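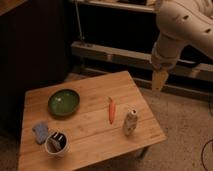
Second arm: budget and kit list
1 June 2019

Goal for this entry is to get the numbers and open questions in one place before the purchase request goes to Dindton. The request covers one more tabletop cell of the same pattern as the current one: arm, gripper, fixed camera, table, small object set. Same layout, so that anything recorded on one can be replayed on the other without re-measuring.

Arm
Quote from Tevanora is in. It covers the arm, controller, pendant and one set of cables. It does not cover the gripper adapter plate, which they list separately and which we forgot last time. Lead time 6 weeks from signed order. They will hold the price through the end of June. Khurana quoted a lighter arm for less money, but reach is short for our table unless the base moves inboard, and then the base eats floor space we use for getting in behind the cell. Leaning Tevanora. Would like one more look at the Khurana joint limits before ruling it out in writing.

Gripper
Stay with soft fingers. The hard parallel jaws were fine on the bottle and bad on everything with give. Fingers are a consumable and should be budgeted that way: put 200 on a separate line for spares, not buried in the arm cost where it gets cut. Tips go first. Ask Drinbridge whether they sell tips alone or only full finger sets. If full sets only, order two and stop there.

Adapter plate: we can machine our own if the drawing is released. Shop time is free to us but slow. Decide by the time the arm is ordered.

Table and objects
Same square wooden table, bought retail. The plank top has a low gloss and picks up a highlight in dim light, but the segmentation has coped so far, so no money for a matte cover. Revisit if we brighten the room.

The object set is cheap and I would rather duplicate all of it than carry it back and forth. Current set on the table: shallow green dish, carrot, small bottle with a narrow neck, blue sponge, white cup with the dark pieces in it. The cup is the awkward one to duplicate. If the fill differs between cells, so does the mass, and the replay comparison is worth less. Weigh the existing cup as loaded and match it.

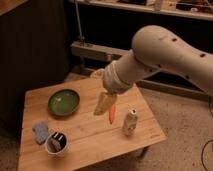 The carrot is the item I want two or three of. It is narrow, tapers to a point, and grasp height matters more than for anything else in the set, so it makes a decent acceptance test for a new gripper. Plan: same start pose, 100 picks on each cell, log the finger command and whether the part is still held at the top of the lift. No pass threshold written yet. Needs one before delivery or we will argue about it afterward.

Camera and mounting
One fixed camera per cell. We have a spare body, no lens. Mount to match the present one in height and angle as closely as we can measure. Calibration target can be shared. Budget the lens and a mounting arm, nothing else.

Power and cabling
Cable still runs over the carpet near the table. With two cells this needs a floor cover at minimum, preferably a drop along the shelving. Facilities wants a load figure for both controllers starting together. Tevanora's sheet gives running draw only. Asked for inrush, no reply yet.

Network: one free port. Second cell needs two if the camera is on its own link. Small switch, petty cash.

Money
Accessories subtotal comes to 1216 with the adapter plate bought in, including finger spares, lens, mount, floor cover, table and objects. The arm is on its own line at the quoted price. Dindton wants shipping broken out this time. Installation: zero, we do it ourselves.

Not in the request: service contract. First year is warranty. After that it is cheaper to pay per visit, going by what the first arm has needed.

Open
- inrush figure from Tevanora
- tips vs. full sets, Drinbridge
- joint limits on the Khurana arm, close out either way
- weigh cup
- acceptance threshold for the carrot test
- check whether the shelving behind the present table can move back, otherwise the second cell goes on the far wall and the cable estimate is wrong

Draft request is in the shared folder under equipment. Comments in the file, please, not by email.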